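Thanks so much for stopping by the questions page for the Engelbrecht Supper Swap! We get a lot of the same emails every fall when new households sign up, so we've tried to put everything in one place. If you read all the way down and still have something on your mind, please write to us anyway. We like hearing from you.

# Supper Swap: Your Questions

### What is a supper swap?

It's a group of neighbors who cook for each other. You make one big batch of something once a month, you bring it to the hall in portions, and you go home with portions of what everybody else made. Most people tell us they started because they were tired of eating their own chili for five nights in a row, and we can't say we blame them.

### How many households are in it?

We have 80 households right now, split into smaller circles so that you aren't expected to cook for the whole town (we did have one very worried phone call about that). When you join, we put you in a circle that's close to you and eats more or less the way you do.

### What does it cost?

Dues are $30 a year, and that goes toward renting the hall, the big freezer, and labels. You pay for your own groceries. Please don't feel you have to buy fancy things. A good pot of beans has made more friends here than any roast.

### I'm not much of a cook. Can I still join?

Oh, please do! Plenty of us came in knowing how to make two things, and one of them was toast. Pick a dish you've made a few times and are comfortable with, and make more of it. If it comes out a little plain, put a note on the lid saying so and somebody will add hot sauce at home and be perfectly happy.

### Do you eat together, or is it only for taking home?

Both. The regular swap is pick up and go, and you can be in and out in a few minutes if the kids are in the car. Then in October we have the sit-down supper, where every circle brings a dish and we put all the tables together. Last time we set 140 places, and the line for the potatoes went out the door and down the steps.

For the sit-down supper we ask each family to bring its own plates, cups and silverware. We used to buy paper, and it got expensive, and the trash bags were a sorry sight at the end of the night.

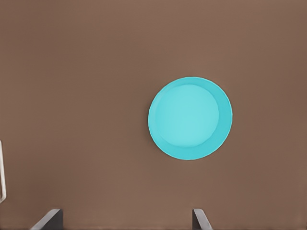 Put a bit of masking tape with your last name on the underside of anything you bring, and do it at home, where you have good light and a dry dish towel. The lost-and-found box in the Rirberg Street hall kitchen is already full of very nice serving spoons, and we would love to see them go back where they belong.

### How should I pack my portions?

Use a container with a lid that really closes. Let the food cool in the fridge first, then write the name of the dish, the date you made it, and everything that's in it. Yes, everything, even the butter.

### What about allergies?

Tell us on the sign-up form and we'll do our best to match you with a circle that fits. We cook in home kitchens, though, so we can't promise that any dish is completely free of nuts, wheat, or dairy. If your allergy is a serious one, call us before you pay your dues and we'll talk it over.

### I have to miss a month. Is that a problem?

Not at all. Let your circle know a week ahead so they can cook a smaller batch. You skip cooking, you skip picking up, and you come back the next month like nothing happened.

### When do dues need to be in?

Renewals for the coming year are due by 12/31/18. You can drop a check in the slot at the hall or hand it to whoever is at the door on swap night.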